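Vimora Three-Sided Bench Bay, charcoal top
November
Shares 59

The Vimora bench bay is a work surface for small parts, with a wall at the left, a wall at the right and one across the back. The top is a dark matte charcoal. The walls are pale, with black edging up the rear corners. It is open at the front and open overhead.

We stock it for people who sort, check or assemble small items and lose them off the back of an ordinary desk. Earbuds, hearing aid parts, watch parts, rubber feet, rings, caps. If a piece gets knocked it stops at a wall.

Size as supplied
Width 100 cm, depth 87 cm, wall height 59 cm. The bay sits on any level bench that can take the full footprint. Please measure your doorway before ordering, as the top comes in one piece.

The top
The surface is smooth and has very little shine. Bright colours are easy to pick out on it -- orange, yellow, white and pink in particular. Black and dark grey parts are harder to find at a glance and are better placed well away from any shadow. If most of your work is in dark parts, ask us about the light top before you order this one.
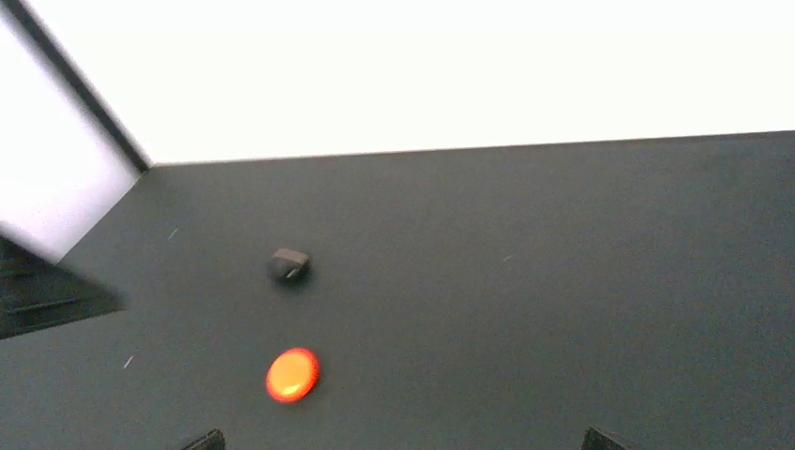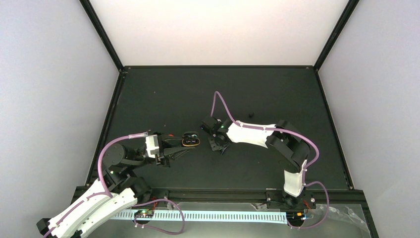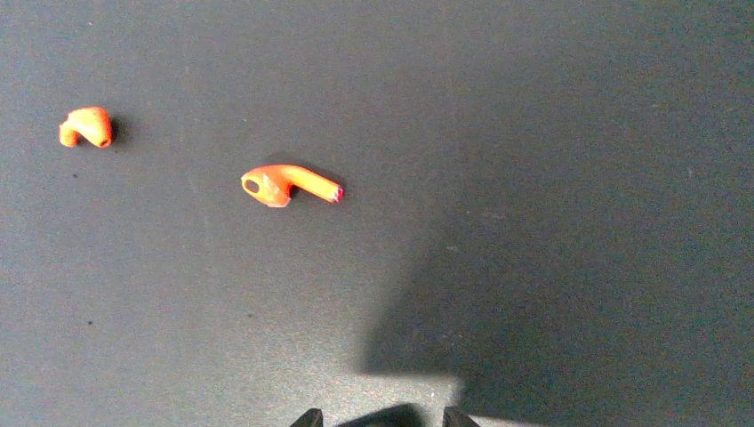 Normand Morin

The bay in the pictures is the charcoal version. Earbud-shaped pieces and other small parts are not included.

Lighting
No lamp is supplied. The walls throw a fair amount of light back onto the top, and in a bright room the back wall can look pure white. A lamp set to one side will give long, soft shadows behind each piece, which helps when you are checking shape. For sorting by colour, most customers hang a diffused lamp directly over the middle. Keep the lamp arm outside the walls if you can.

Marks and cleaning
A dark matte top shows dust, lint and light scuffs sooner than a pale one does. Brush it down first, then wipe with a damp cloth and a drop of dish soap. Do not use furniture polish or anything with wax in it. It leaves a sheen that does not come off evenly. Scuffs from sliding metal parts will build up over time and are not covered under the warranty. The walls can be cleaned the same way. Avoid abrasive pads on the corner edging.

Assembly
The walls fit into the rim of the top and the edging closes the corners. Two people will find it easier than one. Tighten the rear corners last -- if you do them first, the side walls will lean inward and you will have to start over.

Spare walls and edging can be ordered singly through Mivalwood, who also handle returns for us in the western provinces. Quote the number stamped on the underside of the top. Left and right walls are not interchangeable.

Ordering
A deposit of $100 is taken when the order is placed and comes off the final price. Pickup is from the Bestitz counter. Delivery is to the ground floor only. Custom depths are available, but the walls then have to be cut to suit and the order can't be cancelled once cutting has started.

Comments (2)

Related items
Vimora Bench Bay, light top
Hong stacking parts trays, shallow
Hong parts brush, soft
Bestitz clamp lamp with diffuser
Replacement corner edging, black, pair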